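Guest room walk-through checklist, with my comments
Banascombe House, upstairs rooms
Filled in 2023-03-28 by Daryna Pylypenko

Okay, same drill as in November. I go room by room with the sheet, mark OK, FIX or ASK, and then type up the comments so you don't have to read my handwriting. Declan Baxter gets the FIX items, Miroslava gets the ASK items, and I get a coffee at the end!
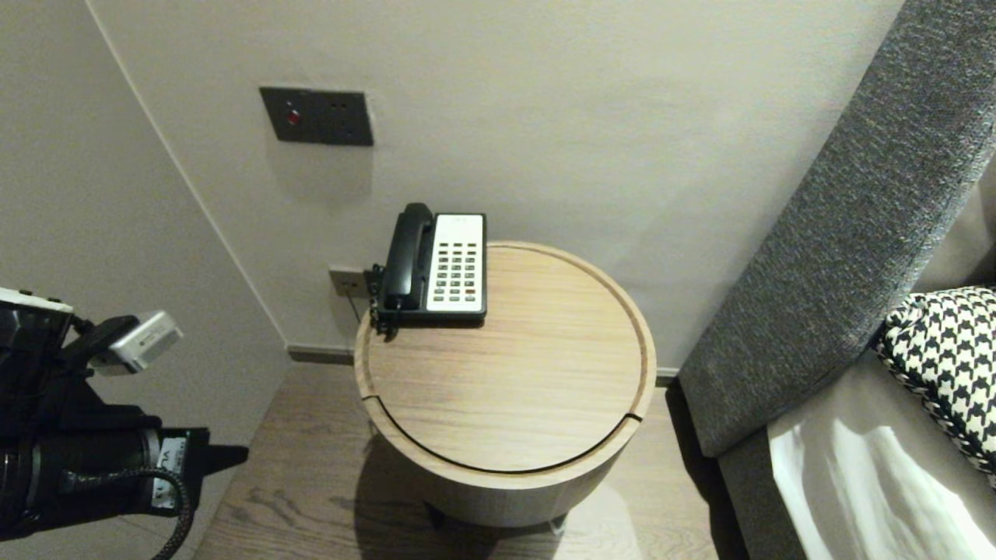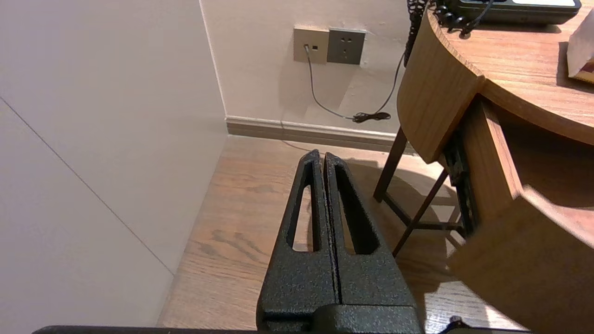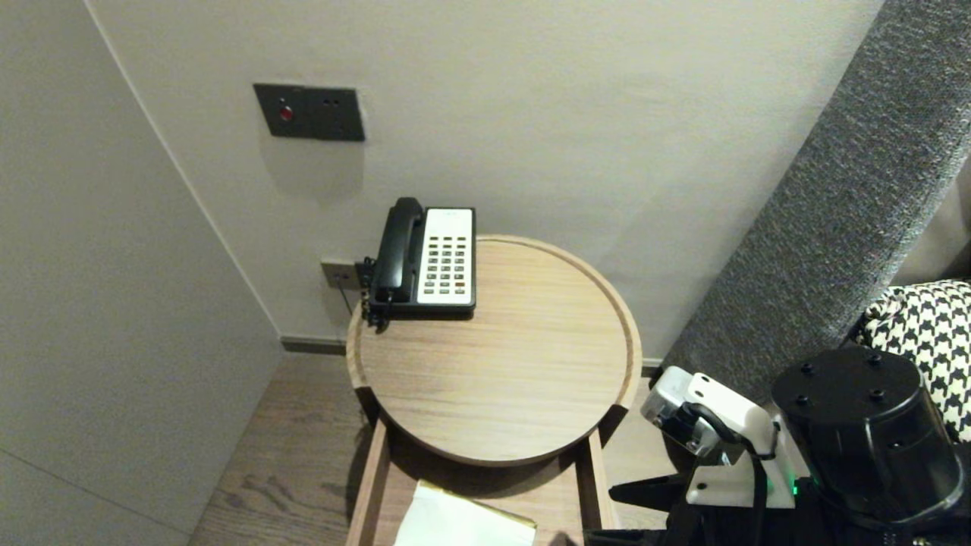

Bedside corner and wood floor.

1. SMOKE AND CO ALARMS

Smoke alarm present in every bedroom: OK
Test button pressed, alarm sounds: FIX (room 15)
Comment: Room 15 gave me one sad little chirp and then nothing. I put in a fresh battery from my bag and got the same chirp, so I think the whole unit wants replacing. Declan, please don't rent that room until it's swapped. All the others were loud enough that I had my fingers in my ears by the third one.

CO alarm in the hall by the boiler closet: OK
Comment: It reads fine, but somebody has hung a dust mop right over the front of it. I moved the mop. Please find the mop a new home, it's a perfectly nice mop and it has a whole closet to live in.

2. DOORS AND WAYS OUT

Bedroom doors open fully and latch: FIX (room 14)
Comment: The door in 14 sticks at the top corner. I can get it open with a shoulder, but my mother couldn't, and she's exactly the sort of person who books that room. It needs planing or the top hinge needs tightening, I couldn't tell which.

Exit map on back of door: OK, mostly
Comment: Two of the maps still show the old back staircase, the one that's been closed up since the remodel. I took those down and left a note on Miroslava's desk. Can we print new ones and toss the old stack, so they don't creep back?

Hall clear of boxes, carts and furniture: FIX
Comment: Linen cart parked across the fire door. Again. I know the closet is full, I've seen the closet! But it can't live there, even for ten minutes while someone is making a bed.

Emergency lights in stairwell: OK
Comment: I held the test switch down and they stayed on the whole time. The cover on the bottom one is full of dead moths, if anyone has a ladder and a strong stomach.

3. WINDOWS

Opening limiters fitted and working: OK
Locks turn freely: FIX (front rooms)
Comment: Two locks on the street side are painted shut from when the frames were redone. I got one going with a butter knife, and I won't be doing the other one that way because I slipped and nearly took my thumb off.

Blind cords tied up on cleats: ASK
Comment: All good except the big window on the landing, where the cord is on a loop and hangs way down. Do we want a cleat there or a new blind? Hnat Symonenko says he has a box of cleats left over from the Horobets job and we're welcome to them.

4. ELECTRICAL

Outlet covers whole and tight: OK
Lamp cords undamaged: FIX (1 lamp)
Comment: The reading lamp from the window seat had a nick in the cord near the plug. I unplugged it and carried it down to the office, where it is now sitting on my chair with tape across the plug. Please don't be a hero and fix it with more tape.

No daisy-chained power strips: OK
Comment: So much better than last time. Thank you, everybody.

5. BATHROOMS

Hot water at the tap: ASK
Comment: I got a bit over 120 on my kitchen thermometer in the far bathroom, and I'd like somebody with a real thermometer to check me. Vitalii Vakulenko is coming for the boiler service anyway, so could he look at the mixing valve while he's there?

Grab bars solid: OK
Comment: I leaned my full weight on every one. Not a wiggle.

Non-slip mats: FIX
Comment: The Kaneo mats have lost half their suction cups and slide like a sled. I threw out the worst ones. The order form is on the clipboard.

6. FLOORS AND FURNITURE

Loose boards, raised nails, curled rugs: FIX
Comment: There's one nail head standing proud just inside the linen room. I found it with my sock. The runner at the top of the stairs needs new grip tape as well, because you can push it along with one toe.

Tall furniture anchored to wall: ASK
Comment: Wardrobes yes, all of them. The new Piroswood bookcase in the upstairs lounge, no. It came with a strap in a little bag and the bag is still sitting on the top shelf, unopened. It's a five minute job if you can find a stud.

7. STILL OPEN FROM LAST TIME

Extinguisher tag by the kitchen stairs: done
Handrail bracket, second landing: not done
Comment: I wrote this up in November and the bracket still has one screw in it where there should be three. Moving it to the top of Declan's list.

Spare keys labeled: half done
Comment: The left side of the key cabinet is gorgeous. The right side is a coffee can.

Recheck of all FIX items: when Declan tells me he's finished
Initials: DP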